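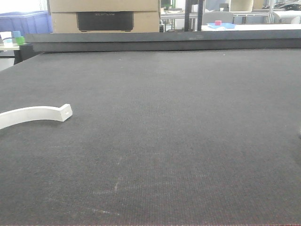

A bench mat is the soft or springy layer you lay over a workbench so that small parts stay put and don't get scratched. I've had one sort or another under my elbows for years, and I'll happily bore anyone about them (you did look it up, after all!). The woven kind is my favourite. A dark grey one with a fine, regular weave makes pale things stand out beautifully, so a white plastic bracket with a little round hole in its tab is easy to spot and easy to pick up again. You do get pale scuffs and streaks on the cloth, mostly towards the front on mine, and I've stopped fretting about them.

Search this site Go
Home Workshop Benches Mats A–Z

Types

Felt mats are thick and quiet, and lovely for anything with a shiny finish, but they drink up glue and oil. Woven mats are thinner and flatter, so a ruler sits properly on them. Rubber ones wipe clean in seconds and smell awful for the first week, or mine did. I began with a Seten felt mat, moved to a woven Brevow, and still keep an offcut of the Seten in a drawer for polishing.

Sizes

Makers never agree on these. The big Brevow is sold as 2000 mm long, and when I put a tape on mine it came to 1991... no, I tell a lie, that was the bench. The short mat is the odd one at 991 mm, and it suits a narrow bench very nicely. Measure inside any raised rail or lip at the back, not over the top of it, or the mat will ruck up and drive you mad.

Care

I brush mine with a stiff clothes brush, always along the weave, then go over it with the hoover on low. For grease I dab on a bit of washing-up liquid and leave the mat flat for 24 hours. Don't fold it! The crease in my old Hajji mat never came out, and screws still roll into it.

See also: Clurilell bench rail; parts trays; cutting mats

Last updated: February 12, 2023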